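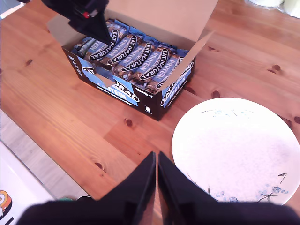 Mawuli Acheampong thinks we should bin the whole rulebook. He put it in a comment under my last piece, and he was quite cheerful about it: a robot that moves snacks from a box to a plate can't hurt anyone, so every page of procedure is a page that somebody could have spent making the thing work better. Write the rules when it's carrying knives, he said, and until then let people get on.

I like Mawuli's comments (he's usually right about cables) but I've been arguing with this one in my head for a week, mostly in the shower, so I may as well do it in public.

For one thing, I don't think the main use of rules in a job like this is stopping people getting hurt. Yes, you want a stop button within reach and you want everyone to know where it is. Fine. But most of what's in our book is there so that when I say "it managed it", you and I mean the same thing by "managed". That word does an awful lot of work in robotics and it hardly ever gets checked.

Take a bar out of a display box and put it on a plate. Sounds like a job with one right answer, doesn't it? Then you sit down with three people and ask when it's done. Is it done if the bar lands half on the rim? If it's on the plate and the wrapper has been squashed? If the arm drags the box along the table on the way out? What if it brings up two bars and drops one back in? I've heard yes and no to all of those, from sensible people, on the same afternoon.

When we ran this properly in April at Amimlow we logged 902 attempts, and 746 went down as successes. I was very pleased with that number for about as long as it takes to drink a cup of tea. Then Emil Plattner went back through the notes and found 77 of those successes where somebody had nudged something by hand halfway through. The box had been straightened, or the plate slid a bit closer, that sort of thing. Nobody was cheating! We just hadn't written down that a nudge counts, so some people noted it in the margin and carried on, and I'd bet there were others who didn't note it at all.

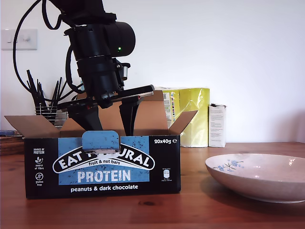 So my first rule, the one I'd keep if you made me throw away all the others, is that any touch ends the attempt. You can touch whatever you like, but the attempt is over and it goes down as a fail. People hate this. Lorenz Bühler hated it so much he wrote me a full page on why a box that's drifted should be allowed one free push, and it was a good page, and I still say no. Once there's one free push you need a rule for what a push is.

My second rule is about the mess, and here I part company with the tidy-minded. A lot of written practice tells you to start from a cleared surface with everything squared up to tape marks. I understand why, it makes one day comparable with the next. But kitchens have cartons and cables and utensils in them, and cardboard flaps point wherever they fancy. If your rule says clear the table, you're measuring how well the robot does in a place where no one lives. I'd much sooner the rule said: leave it as you found it, write down what's there, and don't shift things about because the last try went badly. That last bit matters most. It's so tempting to fold a flap back after a bad run and call it housekeeping.

Third, say who picks the order. If the person driving or watching gets to choose which bar comes next, they'll leave the awkward one at the end of the row until last, and then it'll be lunchtime. I've done it myself. I did it all through my time at Kanier and thought I was being efficient.
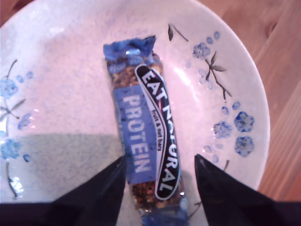 There's a fair complaint to be made about all this, and Dae-han Heo makes it better than Mawuli does. His point is that rules grow. You start with a side of A4 and three years later there's a binder, and new people sign the front without opening it, and then you're worse off than with no rules, since everyone believes there's a system. He's seen it happen and so have I. The Famley guide we were handed once had a section on pen colours.

My answer is that the length should be capped, and I mean with a real limit. Ours is 2000 words. If you want to add something, find something to take out. We've lost a few I was fond of (goodbye, my lovely paragraph on wrapper glare) and I can't say I've missed them. Beat Hämmerli would like it cut in half again and he may well get his way.

What I won't accept is the idea that small jobs don't deserve the bother. Small jobs are where habits get made. The people doing snack bars this year will be doing somebody's tablets or somebody's dinner a few years on, and they'll bring along whatever they got used to, free pushes and all.

Mawuli, you're welcome to come back at me on any of it. I'd be glad to hear what you'd count as a success, mind, and please write it down before you start.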